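The Inventory at Turkus House

The trustees of the late Mr Schmieder's estate required that every article in the house be entered by room, with its colour and position recorded. Nayeli Cortés was appointed on February 23, 2020, and began in the kitchen.

The ledger she was issued had been opened in 1930. It ran to 200 pages and provided columns for silver, linen and coal. There was no column for plastic.
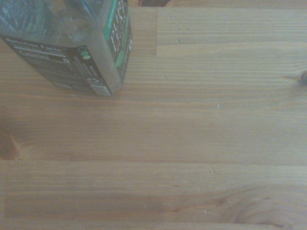 Item 1213. Clear container with dark label and green side strip, kitchen table.

She considered the entry for some time. The lettering on the dark label was very small, and the form asked for a full transcription. She wrote "printed matter, various" and initialled it.

Beside the number, in the margin, was a note in Mr Schmieder's own hand – he had evidently numbered the lines years ahead. "Leave this one where it is," it read. "She will be back for it."

The form made no provision for such an instruction. Nayeli ruled a new column, headed it "Expected", and entered a tick. Then she closed the ledger and went to put the kettle on for two.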